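Huler hand-held gripper, gray, sold in pairs

Item 619. Sold by Calvo, shipped from the Grollon warehouse.

The Huler is a gripper you hold and work by hand. It has a gray curved body with two textured black pads that close against each other. Each gripper comes with a white marker cube already mounted, printed on its faces with black square patterns. The usual order is one pair, left and right.

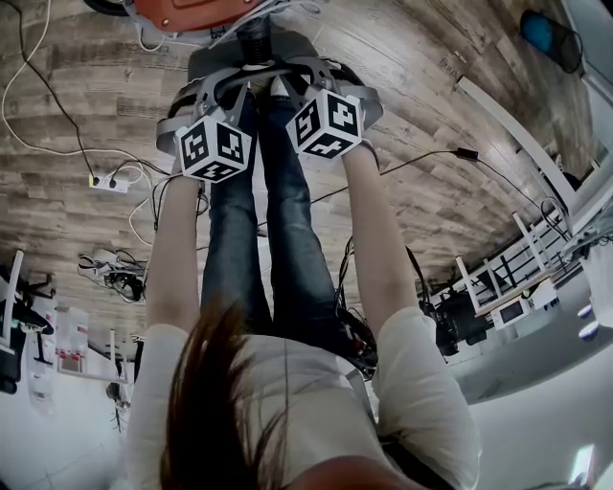 A pair in use, one in each hand.

Pads and inserts
The pads carry rows of small raised or perforated details and sit inside a dark rim at the center of the body. Dark ribbed inserts are set into the shell on either side. Replacement pads are sold separately in packs of 9. Do not oil the pads. Wipe them with a dry cloth.

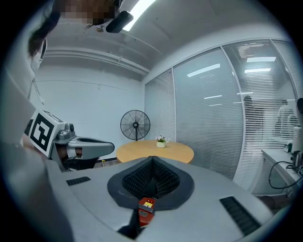

Gripping pads and ribbed inserts, with a second gripper at left.

Marker cube
Keep the printed faces clean and free of tape. Scratched cubes can be replaced under order code 2000.

Ordering
Weight per gripper: 700 g
Color: gray only
Spare parts: pads, inserts, marker cube

For bulk orders write to Tiina Rantala at the Calvo sales desk. Repairs go to Donal Geraghty; please put the item number on the outside of the box.

Page updated 3 February 2026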